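Burnora Community Kitchen Garden
Progress report to the Gagnon Fund
06/07/2023
Prepared by Mererid Penry, project lead

Dear Anum and everyone at the Fund,

It has been a wonderful spring, and I have a lot to tell you. When I wrote to you last October we had a lease, a hose that leaked at both ends and a field of bindweed. We now have 87 beds dug, edged and planted, and all of them have a household's name on a stake. I still walk down there some evenings just to look at them.

The garden

The soil tests came back better than we feared. Lead was well under the limit everywhere except the strip along the old loading dock, and we have given that strip over to flowers and a bench. The rest needed compost and plenty of it. The county leaf pile gave us as much as we could haul, and Babar Warraich drove most of it over in his brother-in-law's dump trailer during two very muddy weeks in March.

Planting started with peas, onions, spinach and potatoes. The peas did beautifully. The spinach bolted in the warm spell in May, and we lost nearly all of it, so next year we will sow it earlier and put shade cloth over the beds on the south side. The potatoes are up and looking strong. Several families asked for okra and bitter melon, which none of us on the staff had grown before, and Amna Sethi's mother came down and showed us how to soak and nick the seed. Every one of hers came up. About half of mine did!

Water is the part of the plan that slipped. We had hoped to have the drip lines running by the end of April. The plumber found that the old supply pipe under the alley was too narrow to feed all of the beds at once, and replacing it meant a street permit and a wait. The new pipe went in during the last week of May, and the lines on the north half are working. The south half is still being watered by hand, on a rota taped inside the shed door. The parts are here and we expect to finish before the real heat sets in.

The cooking classes

This is where I get carried away, so bear with me. The classes were a small line in our proposal, and they have turned into the thing people stop me on the street to talk about. We run them in the ground-floor kitchen at the Vurko building, two streets from the garden. Müzeyyen Öztürkmen teaches the evening group and Amna teaches the weekend one for parents and children.

We planned each class around whatever was ready to pick, and in early spring that was mostly green onions and hope. Müzeyyen made a virtue of it with a flatbread that used an alarming quantity of onion, and it has been requested at every session since. Amna's group has done pea soup, a carrot and lentil dish with cumin, and a very good rhubarb thing that does not have a name yet. The children get a job at every step. The smaller ones practice with play food first, which keeps them busy while the onions are being chopped, and then they move up to washing, tearing and stirring.

We learned a few things. Two hours is too short once you count the washing up, so evening classes now run an extra half hour. Printed recipes were mostly left on the counter, while the ones we sent as voice messages were saved and passed on to cousins. People also wanted to know what to do with small amounts — three carrots, a handful of peas — more than they wanted a big dish for a crowd. Müzeyyen has rewritten the summer plan with that in mind, and everything in it can be made in one small pan with a lid.

We have a waiting list for both groups. I would love to open a third in the fall, and Babar has offered to teach it if someone else will do the shopping.

Sharing the harvest

The shared table opened at the garden gate in May. Anyone with extra leaves it there, and anyone who wants it takes it, with no sign-up and no questions. I was nervous about this and I needn't have been. Most days it is bare by supper. The senior residence on the corner now sends someone over after lunch, and they have started leaving us jars of pickles in return, which was never part of the plan and is very welcome.

Money

Spending is close to budget overall. Lumber for the beds came in lower than quoted when the yard at Sallusance let us have their offcuts. The supply pipe came in higher. The difference was covered by the $3,000 held back for repairs, and that line is now empty. We would like your permission to move the unspent lumber money into it, so that we are not caught short if the shed roof gives us trouble this winter. A full statement is attached separately with receipts.

The class budget is all spoken for through the end of summer. Pans, knives and aprons were bought once and should last. Oil, flour and spices are the running cost, and they have crept up since we wrote the proposal.

What comes next

Over the next few months we will finish the south drip lines, put in the fall brassicas and build the second compost bay. We also want a proper path from the gate to the back beds that a wheelchair can manage after rain. The gravel we put down in April has already sunk in places, and Babar is getting prices for packed stone.

In October we will hold a harvest supper in the Vurko kitchen and the yard behind it. You are all invited, and I would be so glad if you could come and eat that flatbread. Anum, you asked in your last note whether the gardeners might speak at it. Three have already said yes, and one of them is writing a song.

Please call me if anything in here needs explaining. I have left out the saga of the groundhog, but I will happily tell it over the phone.

With warm thanks,
Mererid Penry
Burnora Community Kitchen Garden
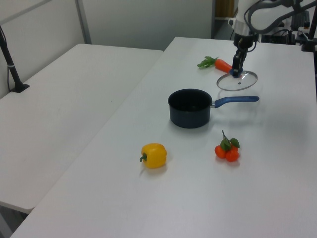 Small blue-handled saucepan, glass lid and toy carrot.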